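Ticket 1496 – Gripper stops short or touches down early at the counter station
Project: Trollberg (shared workshop, Sarncombe)
Opened by: Siu-ming Su
Assigned to: Jhosep Condori
Status: Closed, one follow-up open
Component: arm, wrist, gripper, cable routing

Summary
The arm approaches a small item on the white counter, slows as programmed, then either halts above the item or reports contact before the fingers have reached it. The fault comes and goes. It was first logged in March, after the gripper was refitted and the cables were tied back on.

Expected behaviour
The fingers come down vertically, stop at the pick height set for the item, close, and lift. A contact report should only be raised when the fingers meet something solid.

Observed behaviour
On a bad run the contact report comes early and the arm retracts to the safe height. The log shows a sideways load at the wrist just before the report. On a good run with the same program the load trace is flat until the fingers close.

Steps to reproduce
1. Home the arm and clear all stored offsets.
2. Load the counter program and select the approach over the paper sheets.
3. Run the approach at full speed with the wrist turned towards the tiled wall.
4. Repeat until the report appears.

Turning the wrist the other way makes the fault rarer. At slow speed I have not been able to produce it at all.
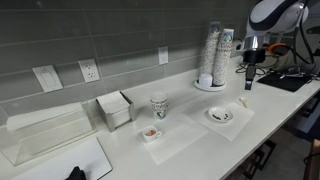
Can the contact threshold be raised until the false reports stop?
It can be raised in the settings file, but the arm will then press harder before it stops, and the real contacts we need to catch are small. Leave the threshold at its default until the side load has been traced.

Log

Siu-ming Su, Friday, 10:20
Checked the obvious things first. Mounting bolts tight. Gripper plate tight. Fingers open and close over their full travel with no grinding. Power-cycled the controller and reloaded the tool file. No change.

Siu-ming Su, 11:05
Compared the tool weight in the settings with the weight of the gripper as fitted. The file still held the value for the old gripper. Corrected it. The resting load at the wrist is now close to zero in all the poses I tried, so this was a real error, but the early report came back on the next full-speed run. Keeping the corrected value.

Jhosep Condori, 13:40
Please try the following before changing anything else:
– run the approach with the gripper closed from the start, so that finger movement is ruled out
– run it with the wrist held at one angle for the whole descent
– save the load trace from each run under a separate name

Crisóforo's notes from the Truta build describe something similar. There the cables were pulling on the wrist whenever the last joint turned past the middle of its range. The pull was small, but it arrived as a sideways load and the software could not tell it from contact.

Siu-ming Su, 14:30
Done as asked. Gripper closed from the start: fault still there. Wrist held at one angle: fault gone on every run. So it follows the wrist rotation and has nothing to do with the fingers.

Jhosep Condori, 14:45
Then it is the cables. Look at where they leave the arm and how much slack there is between the last fixed point and the gripper. Slack that looks generous with the arm parked can be used up when the wrist turns. The opposite fault is also possible: with too much slack a loop can swing and tug at the end of a fast move. Slow runs would hide that, which fits your report.

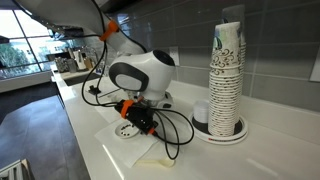
Move the last fixing first, before shortening anything. Loosen the clamp, slide the bundle through until the wrist can turn to both ends of its range without the cable going straight, then tighten it again. Do this with the motors off and turn the joint by hand. Once that is set, gather whatever is left over on the arm side of the clamp, where it moves least.

Siu-ming Su, 15:50
Clamp loosened and bundle fed through. At the first setting the cable still went tight near one end of the wrist range. Gave it more length and the tightness went, but a low loop then brushed the counter on the way down. Settled on a position between the two. The connector at the gripper was also taking some of the strain, so I have added a soft tie beside it.

Reran at full speed, 14 approaches. Two early reports, both with the wrist turned fully towards the wall. Better, but not cured.

Nicanor Cisneros, 16:10
Had a look at the two bad traces. The load builds gradually through the turn and then drops away, so I would read it as a stiff bundle bending and not as a loop swinging. The tape we used is the thick sort. Take it off and use loose ties with a gap between them, so the cables can slide past one another.

Siu-ming Su, 17:25
Tape removed, six loose ties fitted. Same program, same speed, same offsets.
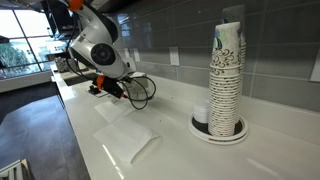
Counter station, gripper low over the worktop.

Siu-ming Su, 17:55
Another 14 approaches at full speed. No early reports. The load trace shows a small rise at the far end of the wrist turn, well under the threshold. Also ran the full pick sequence with the wrist free to turn, and it completed each time.

Jhosep Condori, 18:05
Good. Please save the current settings file over the one in the shared folder, otherwise the old tool weight will come back the next time someone restores it.

Cause
Side load on the wrist from a cable bundle that was fixed too short and taped too stiffly. The wrong tool weight in the settings reduced the margin further.

Fix
Bundle refed through the clamp, tape replaced with loose ties, strain taken off the gripper connector, tool weight corrected. Threshold left at default.

Follow-up
Crescencio Chávez to add a wrist-turn check to the start-up sheet: motors off, joint turned by hand to both ends, cable watched for pull. Reopen this ticket if the report returns after the next gripper change.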